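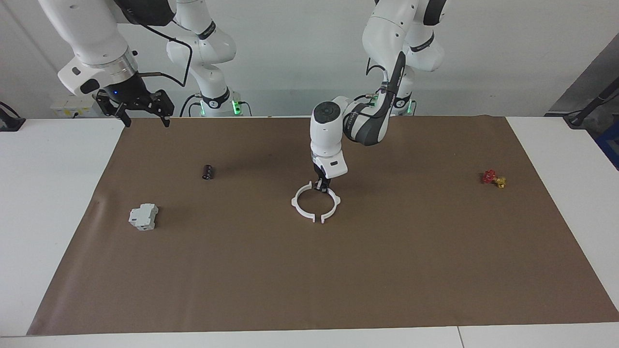
I have become a believer in brown paper. Plain, dull, slightly stiff brown paper, laid over a perfectly good table before you put one small part on it. I used to think of a covered table as a table somebody was worried about, the way my aunt kept plastic on her sofa, and I wanted none of it. Now I can't look at a bare white tabletop without wanting to reach for the roll. A white plastic ring clip lying on brown shows you everything about itself: the gap at the front, the little tabs sticking out like ears, the short legs on either side of the gap. Put the same clip on the bare white and you'd be patting around for it with your palm like someone who has dropped an earring in a hotel bathroom.

My conversion happened at the repair evenings we hold in the old Toom building, where Mafalda Aguiar runs the small electronics table and I run (if that's the word) the one next to it, for lamps and toys and whatever else comes through the door. We had been working on bare tops for as long as I'd been going. They were white, they wiped clean, they looked great at the start of the evening and terrible by 9. Then one June she covered hers almost to the edges with brown paper, and I spent the next two hours glancing over. Her parts were all just *there*. She had a row of tiny screws and a spring and I could see every one of them from my own chair, without my glasses.

I asked if I could have a piece. She gave me a whole roll, which says a lot about Mafalda.

So this is my case for the stuff, and I'm going to start with color, which I think people get badly wrong. Ask anyone who is fitting out a work corner and they'll tell you white is best, as it reflects the light. It does. It reflects it right up into your eyes, and it swallows every white part you own, and an astonishing amount of what we fix is white. Clips, caps, battery doors, the insides of every kitchen gadget. Black swallows the other half, all the capacitors and chips and rubber feet. Brown sits in the middle and is friendly to nearly everything! White stands out on it and so does black, and bare metal gets a shine. The one thing it fights with is copper, and the occasional brown resistor, and I can live with that.

Gray is the usual counterproposal, and I'll admit gray does nearly as well. Stepan Stasiv, who has argued with me about this at more length than either of us should confess to, works on a thick gray mat from Gunden and loves it the way other people love a dog. It cost him $60. It has a grid printed on it and raised edges and a section with little molded bowls. I've used it, it's lovely, and I still think he's wrong.

Stepan's mat is a possession. He has to look after it. He won't let anyone use superglue near it, he won't write on it, and when a puddle of something old and sticky came out of a radio he stopped the whole job to save the mat. My paper doesn't ask for anything. If a part leaks on it, fine. I can draw a circle around a screw and write "left hinge" beside it, and then another circle, and an arrow, and by the end of a hard job the paper is a map of the thing I took apart. I fixed a Mestero sewing machine that way last winter, 3 evenings of work with a week between each, and I folded the paper up with its notes and took it home every time. I still have it. I'd never have got the tension assembly back in without that drawing, and I'd never in my life have drawn on a sixty-dollar mat.

There's the sound as well, and I know this is a small thing to be excited about, but I am. A dropped screw on a hard top goes *tick* and then it's off, and you hear it hit the floor and then you hear it hit something else. On paper it makes a soft little tap and mostly stays where you can get at it. Round things will still roll, I won't pretend otherwise – a capacitor on its side has its own plans – but the paper slows them down enough for a hand to get there first. And if you crease the front edge upward, even by a finger's width, you've got a gutter that catches the worst of them.

Now, weight. Please don't buy the thin kind that comes stuffed in parcels. It wrinkles the first time you lean on it, and a wrinkle is exactly the right size to hide a washer. You want the heavy stuff, the sort sold for masking floors. The roll Mafalda gave me is a Wotano one, 40 inches wide, and it lies down flat after a minute or so of sulking. I tape the back corners and leave the front free. I also leave a strip of bare table showing along the sides for mugs and phones, and this is the closest thing I have to a house rule: the brown is for the job, the white is for your stuff. Visitors pick it up without being told. They put their coffee down on the strip, every time, as if the edge of the paper were a wall.

The objection I take most seriously is waste. I'd hate to be the person who preaches repair and then throws out a sheet of paper after every toaster. But a sheet lasts me weeks. I turn it over when the first side gets too scribbled, I cut the clean parts up for wrapping screws, and the rest goes in the compost unless there's been oil or solder on it. My roll is 600 feet and I've barely made a dent. Stepan says his mat will outlive both of us, and he may be right, though it already has a burn in one corner that he keeps a box of fuses on top of.

What I love most, if I'm ranking things, is the start of the evening. You pull out a fresh length, smooth it down with your forearm, tape two corners, and the table is suddenly *for* something. Even the nervous ones, the people who've brought in a music box or a grandfather's shaver and are half ready to take it home again, seem to settle when they see the paper go down. Then the first small part comes out and gets set on the brown, and we can both see it, and we start talking about what it does.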